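How to test whether a robot arm can tidy a table yet

By Ingrid Abernathy
Sat 18 March
Last updated: December
6 comments - 4 shares

Start with one chore and write down what counts as done. Ours was clearing small bits off a workbench into a tray. Run it in simulation first, then decide if hardware is worth hiring.

Keep every object within the arm's reach, and change the layout between runs. Save the starting positions so you can repeat a failure. Peiyu Yin does around 400 runs before she trusts a result.

Score picking up and putting down separately. An arm that grabs well may still drop things in the wrong spot.

Crowded pieces are the hard part of tidying, and most home clutter is crowded. Give the arm both kinds in one layout - the dark blue cube sits off on its own, while the two magenta blocks are close by the gripper fingers. Compare your scores for each before you add more objects.
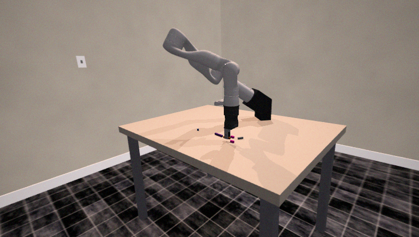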